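第4章　耳を守る道具を選ぶ前に
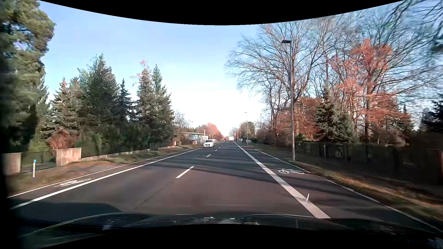 遮音値の大きい耳栓を買えば、それで耳は守れるのでしょうか。
数字の大きさより先に、自分の耳にすき間なく入っているかどうかで決まります。どんなに立派な値が箱に書いてあっても、半分しか入っていない耳栓は、その値の通りには働いてくれません。

この章では、騒音の職場で使う耳栓とイヤーマフの話をします。前の章でデシベルの計算にうんざりした人も、どうか安心して読んでください。今回は手を動かす話が中心です（計算もちょっとだけ出ますが、足し算と引き算だけです！）。

まず、私の恥ずかしい話から。私が最初に勤めたのは、プレス機が並ぶ Vodico という部品工場でした。初日に先輩の Lino Monti さんから、小さな袋に入ったスポンジの耳栓を渡されたんです。私はそれを指でつまんで、そのまま耳の入り口にぎゅっと押し込みました。入ったつもりでした。ところが昼休みには耳の奥がじんじんして、食堂で隣の人の声が綿の向こうから聞こえるような感じ。Monti さんは私の耳をのぞきこんで、「それ、ふたにもなってないよ」と笑いました。

スポンジの耳栓は、細く細く転がしてから入れます。しわが寄らないように、指先でゆっくり、鉛筆の芯くらいの気持ちで。それから反対側の手を頭の後ろに回して耳の上のほうをつまみ、上と後ろに引っぱります。耳の穴は曲がっているので、こうするとまっすぐに近くなるんですね。そこへすっと差し込んで、ふくらみきるまで指で押さえておく。この「押さえておく」を省く人が本当に多いです。私も急いでいるとついやってしまいます。

入れたあとの確かめ方も覚えておきましょう。音の出ている場所で、両手で耳をぴったりおおってみてください。おおったときと離したときで聞こえ方があまり変わらなければ、だいたいうまく入っています。急に静かになったら、もともと漏れていたということ。いったん抜いて、やり直しです。

イヤーマフのほうは、耳をカップですっぽり包む道具です。着け外しが楽なので、騒音の場所を出たり入ったりする仕事に向いています。ただ、こちらにも弱点があって、眼鏡のつる、長い髪、帽子のふち、このあたりがクッションの下に入りこむと、そこから音が忍びこんできます。私は眼鏡なので、つるの細いものに買い替えました。痛い出費でした……。でも、こめかみの締めつけも軽くなったので、結果としては満足しています。

クッションの傷みにも目を向けてください。硬くなったり、ひびが入ったりしたものは、見た目がそれほど悪くなくても密着しません。実習で使う Pliment の貸出棚にはイヤーマフが10個ありますが、私は授業の前に全部のクッションを指で押してみます。押して戻りの遅いものは、その場で交換用の袋へ。

さて、お約束の引き算です。作業場の騒音が現場の測定で95デシベル、使う道具で実際に下げられる量が16デシベルだったとしましょう。耳に届くのは79デシベルです。簡単ですね。やっかいなのは「実際に下げられる量」のほうで、箱の数値をそのまま使ってはいけません。あれは試験室で、きちんと着けた人を相手に測った値です。現場では、汗をかき、あごを動かし、しゃべり、そのたびに少しずつゆるみます。どのくらい割り引いて考えるかは4.3節でゆっくりやります。

それから、静かにしすぎるのも困りものです。昔、Hellgate という砕石場を見学したとき、耳栓の上にイヤーマフを重ねた作業員さんが、後ろから来た荷運び車の警報にまるで気づかなかったことがありました。幸い何事もなかったのですが、見ていた私のほうが冷や汗をかきました。必要な分だけ下げて、合図や人の声は残す。このさじ加減が、道具選びでいちばん頭を使うところだと私は思っています。

もうひとつ、学生からよく出る質問に「うるさいのは一瞬だけなので、そのあいだだけ外してもいいですか」というのがあります（逆ですよね？　でも本当に聞かれるんです）。たぶん「静かなあいだは外していいか」と言いたいのでしょう。自分の機械が止まっていても、隣の機械が動いていれば、そこはまだ騒音の場所です。外すのは区域を出てから。着けるのは区域に入る前。ここは理屈抜きで体に覚えさせてください。

この章に出てくる言葉
遮音値：道具が音をどれだけ弱めるかを示す値
密着：耳や頭との間にすき間がない状態
併用：耳栓とイヤーマフを同時に使うこと

読む前にやっておくこと
スポンジの耳栓をひと組用意し、左右それぞれ7回ずつ、入れて抜いてを練習してください。右利きの人は左耳がなかなか決まらないはずです。うまくいかなかった回のことをノートに書いておくと、4.2節の実習で役に立ちます。

4.1　耳の穴の形と耳栓の大きさ

耳の穴の太さは、左右で違っている人が珍しくありません。私の場合は右が普通サイズ、左がひとつ小さいサイズです。まずは自分の耳を知るところから始めましょう。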